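How Curtains and Blinds Keep a Room Warm or Cool

Go to a window on a cold morning and hold your hand near the glass. Now hold it near the wall. The glass feels much colder. A wall is thick and usually has insulation packed inside it, but a window is thin. Heat from the room passes through it to the outside.

People have been covering their windows for a very long time. Some covers keep out light. Some keep out heat or hold it in. Most do a bit of both.

Heat moves in three ways

To see how a window cover works, you need to know how heat gets around.

The first way is called conduction. That is heat passing through something solid, like a metal spoon getting hot in a bowl of soup. Heat goes through window glass like this.

The second way is called convection. That is heat carried by moving air or water. Warm air in your room touches the cold glass, cools down and sinks to the floor. More warm air moves in to take its place, and that air cools down too. Your feet may feel a draft even when the window is shut tight.

The third way is called radiation. Sunlight works this way. It travels through space, goes straight through the glass and warms whatever it lands on — the floor, the couch, the cat.

What a curtain does

A thick curtain hangs a little way in front of the glass. The air between the curtain and the window gets trapped, and air that stays still is a good insulator. It slows the heat down.

The curtain has to fit well for this to work. If there is a big gap at the top and another at the bottom, cold air slides out underneath and warm air gets pulled in from above. A curtain that reaches the floor or the windowsill does a better job than one that stops short.

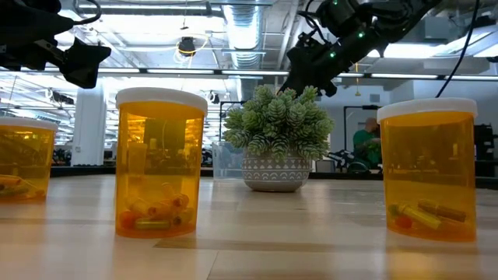 Yanti Setiawan: We did this with my class at Rillwood in January. One window had the curtain pulled shut and the one next to it didn't. The kids put a thermometer on each windowsill and were surprised that the one behind the curtain was colder. It took them a while to work out that the curtain was keeping the room's heat away from the glass. You might want to mention that one.

That is a good point, and it confuses grown-ups too. If you put your thermometer between the curtain and the window, you are measuring the cold side. Put it on the room side if you want to know how warm the room is.

What a blind does

A blind with slats can be tilted. In summer you can tilt the slats so that sunlight bounces back out through the glass. Pale slats bounce back more light than dark ones. Dark slats soak up the light and get warm, and then they warm the air in your room.

In winter you can do the opposite. Open the blind on the sunny side of the house during the day and let the sunlight in. Close it when the sun goes down.

There is another kind called a cellular shade. Look at it from the side and you will see little pockets, like a honeycomb. Each pocket holds air. Some shades have one row of pockets and some have 2 rows, one behind the other. Two rows slow the heat down more.

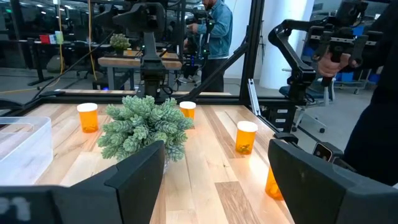 Shutters are different again. They are solid panels on hinges, and they can go inside or outside the window. Outside shutters are very good in hot places, as they stop the sunlight before it ever gets to the glass. Once sunlight has come through and warmed up the room, it is harder to get rid of the heat.

Try it yourself

You will need two shoeboxes the same size, some plastic wrap, tape, a piece of white felt and two thermometers. Ask an adult to cut a window in the lid of each box.

Tape plastic wrap over both windows. Tape the felt over one of them, on the outside. Put a thermometer in each box and close the lids. Set the boxes side by side in the sun with the windows facing up.

Wait 48 minutes, then read both thermometers. Write the numbers down. Then move the felt to the inside of the lid, let both boxes cool off in the shade and do it again. Was there a difference?

Amirul Ngau tried it with black felt as well. You can add that as a third test if you have some.

A word about cords

Some older blinds have long cords hanging down. Never play with them or put them around your neck, and keep them away from little brothers and sisters. If you see a long loop hanging near a crib or a bed, tell an adult.

Words to know

Insulator: something that slows heat down.
Draft: cool air moving through a room.
Slat: one of the flat strips in a blind.
Sill: the flat ledge at the bottom of a window.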